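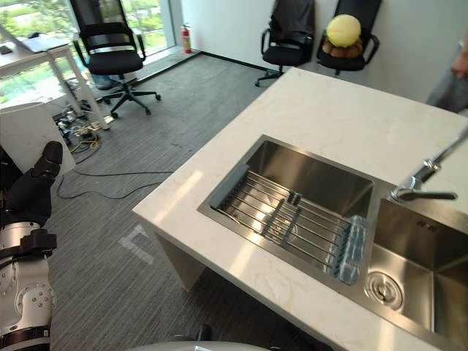 Arm at the island sink, gripper up.

Ticket: wrist faults when reaching over the dish rack
Opened by: Zofia Górecki
Cell: Erkila kitchen
Opened: 21 Dec 2020
Status: open, waiting on parts

Hi Moushumi, me again, and yes, it's the wrist. I know we closed the last one of these in November and I was really hoping not to bother you before the holidays, but it's back and it's a bit different this time, so I'm starting a fresh ticket.

What happens: the arm reaches for the rack fine, gets the gripper down to plate height, and then throws a torque warning on the wrist as it starts to roll. If I clear it and resume, it usually finishes the move. If I let it retry by itself it stops dead and I have to go through the whole Banix startup again (so slow!).

It only does this on the low reach. I ran the high reach to the faucet lever for 200 cycles over lunch and got nothing, not one warning. Same speed, same gripper.

What I've tried so far:

Rebooted the controller. No change.

Dropped the speed to 60 percent. The warning comes later in the move but it still comes, so I put it back.

Re-zeroed the wrist with the Szewczyk jig. The numbers looked good before and after, so I don't think it's calibration.

Then I jogged it over the sink by hand and stopped just short of the plate so I could look at how the cables lie in that pose.
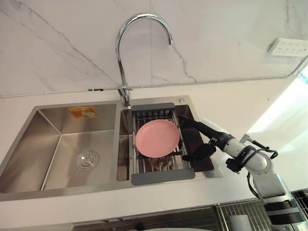 Low reach, stopped with the tip beside the pink plate. Cables are looped at the forearm and wrist.

My money's on the cables. When I put a finger under the loop near the wrist and rolled the joint slowly, I could feel it go tight well before the end of travel. I snipped two ties, gave the loop more slack and re-tied it looser. Ran the low reach again and got two warnings all afternoon — way better than this morning, but I can't sign it off like that.

The other thing is the joint cap. You can see right in to the screws through the opening on the housing, and I'd like someone who knows this joint to tell me if they want a torque check while we're in there. I haven't put a driver on any of them. I did wipe down the fingertip pads and check that none of them wiggle.

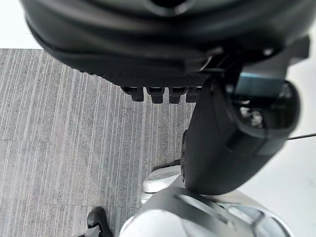 Still to do

Longer cable set for the wrist. I've asked Stistlow for a quote and copied you on it. If you have a spare in your drawer, please shout and I'll come get it today!

Torque values for the screws inside the joint. The binder has the old joint only.

Low reach overnight with auto retry off, once the new cables are on. Please don't turn retry back on before then, even if it's annoying. I've left a note on the controller saying the same.

Can you also check which payload file is loaded? I think it's the right one but the name got shortened on my display and I couldn't read the end of it.

Zofia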